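Acceptance criteria for cleaning robots need a residue clause
Rosalie Imhof
29 April 2024

Most procurement documents for service robots in washrooms define completion by coverage. The tool path is logged, the percentage of surface contacted is calculated, and a threshold is set. The draft practice note circulated by Kullus in February follows this pattern. I think it should be amended before anyone writes it into a contract.

Coverage is a property of the motion. Cleanliness is a property of the surface. A pad can pass over a curved wall at low contact force and satisfy the log while leaving a film in place. The Kullus draft recognizes this in its commentary but puts nothing in the requirements, and commentary is not enforceable.
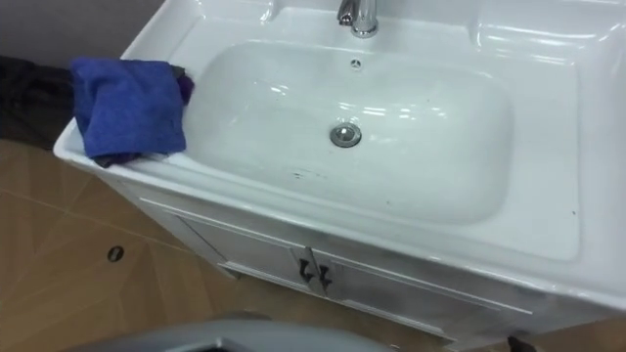 A residue clause would require inspection of the surface itself, under stated lighting, against stated limits. The lighting matters more than vendors tend to admit. Glossy white ceramic returns overhead light in bright streaks, and an inspector or a vision system can lose a mark inside one of them. The marks that count are usually faint. The smudges on the front inner slope of this basin, below the drain, would pass any coverage test written so far, and a threshold tuned to ignore reflections could easily ignore them too. The clause should therefore call for at least two viewing angles for each fixture, with the results recorded separately.

Ashraf Radwan of Inodier has argued that such a clause makes acceptance testing too expensive. His estimate is 925 dollars per site, mostly labour. I accept the figure. In the Ileck trial logs, 3379 fixture cycles were marked complete on coverage alone, and the client still paid for a manual check of every room. That labour was already being spent; it simply sat in a different budget.

The second gap concerns cloths. The draft specifies pad material and change interval, but says nothing about where a cloth may rest between tasks. A cloth left on a rim can transfer soil to a surface already logged as complete. The rule should name a holding position off the fixture, and any contact after sign-off should reopen the cycle.

Josefina Leiva has proposed three residue grades, which seems workable. I would drop the middle one. Operators need to know whether to repeat the cycle, and a grade that leaves the decision open will be used to avoid it.

Comments on the draft go to Urs Marti.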